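Equipment Care Board > Handheld Units > Laundry Station
Topic: Jaw alignment drift on the left unit, folding station 3

Posted by dngata_irnum
Good morning. I am responsible for the upkeep of the paired handheld grippers at the Irnum site. Since June the left unit at station 3 has reported a closing gap that differs from the right unit after each long session. The log shows 454 cycles between the last two corrections. The Doolan service sheet calls for a full jaw replacement at this point. Before I place an order, I would appreciate the views of members who maintain the same pair.

Darcy Ngata
Irnum Equipment Care

Posted by mestard_bench
Please confirm whether the jaw screws were tightened with the unit powered down. On our pairs the motor holds a light closing force while it is on, and the jaw settles slightly off center if it is fastened in that state. We replaced two sets of jaws before we found the cause. The present set has reached 2,733 cycles without correction.

Posted by kestrel_ops
I must disagree with the previous reply. The service sheet is clear, and a site that departs from it may have difficulty with a later claim. Replace the jaws, record the part numbers, and run the standard check.

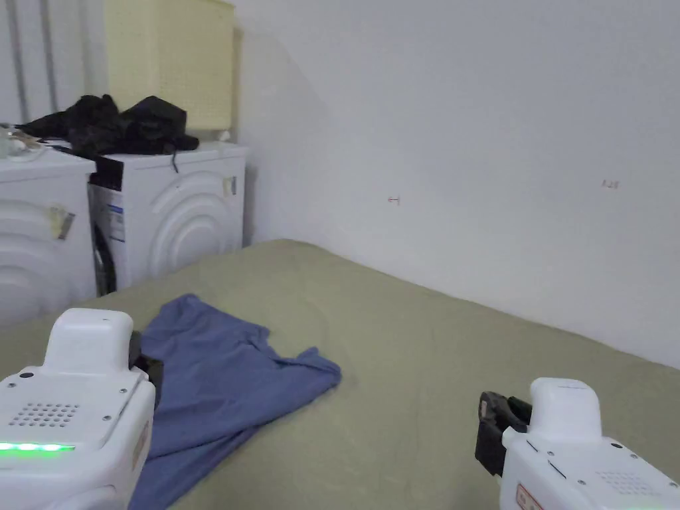 Posted by dngata_irnum
The order of work at station 3 is as follows. Both units are started together, allowed to stand for 19 minutes, and then zeroed with the jaws fully closed. The operator works over the padded surface with the green sheet on it, and the zero is taken there as well. Cloth such as the blue piece beside the left jaw is to be moved well clear before the jaws are closed for zeroing, as even one layer between the fingers will shift the reading. I cannot say that this was always observed. To answer mestard_bench, the screws were tightened with the power on.

Posted by mestard_bench
Then I would correct both points before buying parts. Power down, loosen the jaw screws half a turn, close the jaws by hand, and tighten evenly. Zero again with nothing between the fingers.

Posted by kestrel_ops
I have no objection to the procedure as a first step. I maintain that it should be entered in the service record and that Gukham should be told, as they hold the contract for the pair.

Posted by dngata_irnum
Agreed. The entry has been made and Gukham has been notified. The left unit was refastened at 3 p.m. and now matches the right. I will hold the order for new jaws and post the readings after the next long session.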